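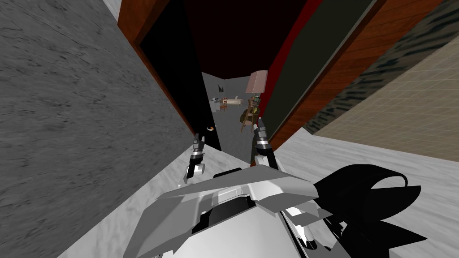
Según Viltel, el plazo legal de respuesta se cumple casi siempre y el retraso está en los recursos. Los registros de Ekthorpe no lo confirman del todo. De las 3,627 solicitudes de acceso a documentos municipales recibidas hasta junio, más de 2,000 se contestaron fuera de plazo - en su mayoría, expedientes de urbanismo y contratos menores.

**Figura 1.** Vista simulada de un robot humanoide ante una puerta estrecha.

Nzioka aplica otro criterio: el cómputo se detiene cuando se pide una aclaración al solicitante. Esa suspensión puede durar hasta 48 días y no figura en las estadísticas publicadas. Para compararlas, en la sección 9 se recalculan ambas series desde la fecha de entrada.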